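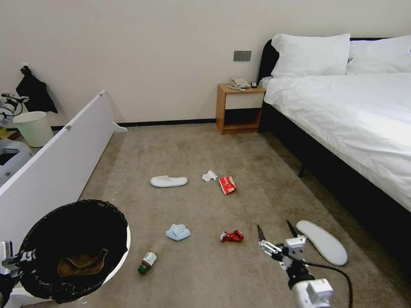 Bakdale Room Tidy Set – floor litter challenge for clubs and classes

The Room Tidy Set is the kit we put together for schools, colleges and evening clubs who already have a two-armed robot of some description and would like something worthwhile for it to do. It grew out of the student project at Bakdale, where the group had grown thoroughly tired of stacking coloured cubes on a table and wanted a job that a person might really ask for. Clearing the floor of a lived-in bedroom was the one that stuck, and it has kept successive groups happily (and sometimes crossly) occupied ever since.

The idea is simple enough to explain to a visiting parent in a sentence. Rubbish goes in the bin, belongings go back where they belong, and the robot has to tell one from the other. A squashed can and a paper cup are rubbish. A slipper is not, and neither is a folded cloth, though you would be surprised how many first attempts end with both in the bin liner!

What comes in the box

A pair of Prostex two-finger grippers with brackets and cables
Spare black fingertips, one set per gripper
A round bin and a roll of black liners
60 task cards, sorted into three levels
A teacher's folder with lesson notes, a score sheet and the printed floor plan
A bag of starter objects, including a cloth, a pair of disposable slippers and a pair of insoles

We don't send cans, bottles or cups. Every club we have ever met can produce these in great quantity by the end of the first lunch break, and your own will have a better variety of dents than anything we could pack. Do give them a rinse and let them dry. A bottle with a little drink left in the bottom is a fair test for a more experienced group, as the weight slides about when it is lifted, but make sure the cap is done up properly first.

About the grippers

The Prostex gripper has two long, thin fingertips, which we chose after a lot of argument. Wider pads are kinder to a beginner, and they hold a can beautifully, but they are hopeless with a tissue lying flat on carpet. The thin tips will slide under the edge of a tissue or pinch up a fold of cloth if the approach is low and slow. They will also bend if driven hard into the floor, so please go through the height-setting lesson before anybody starts on the cards. It takes one session and it saves a great many spare parts.

The grippers fit the Allow and Sheehan arms directly. For anything else, send us a photograph of the wrist and we'll tell you whether the standard bracket will do or whether you need the adaptor, which is priced separately. Leave a generous loop in the cable at the wrist when you fit it. Students like to tidy it away tightly against the arm, and then wonder why the wrist won't turn the whole way.

How a session runs

Most clubs work in groups of three or four, with one student driving, one calling out the order of pick-up and one keeping the score. Level one is driven entirely by hand. At level two the group records its own runs and plays them back, and by level three the robot should be choosing for itself what to pick up next. Getting as far as level three takes a full school year for most groups, and there's no shame at all in staying at level two, where a good deal of the best work gets done.

You don't need an actual bedroom, although a bed of some sort makes a real difference, even if it is only a mattress on pallets with a duvet over it. Things near the side of a bed are harder to reach than things in the middle of the floor. Carpet is better than hard flooring for the same reason, and a worn, marked piece is better than a new one, as the cameras then have to cope with patches that look a bit like litter and aren't.

The competition

Groups using the set are welcome to enter the Tidy Room round, held each April. Each team gets 11 minutes on the floor, with a layout they haven't seen before. Points are given for each item in its proper place and taken away for anything binned by mistake. Alby Ormsby, who wrote the task cards and still judges, is very strict about slippers.

Sizes, ages and ordering

Suitable for students from 11 upwards with an adult in the room. The packed box weighs 6 kg. Delivery is usually within roughly 38 days of an order being confirmed, as the grippers are put together in batches, so schools hoping to start at the beginning of a term should write to us well before the holidays.

Replacement fingertips, liners and task cards can all be bought separately. If your club has an older set with the short cables, we'll swap them for the longer ones at no charge – just put a note in with the old ones so that we know where to send them back to.

Page last updated September 20, 2021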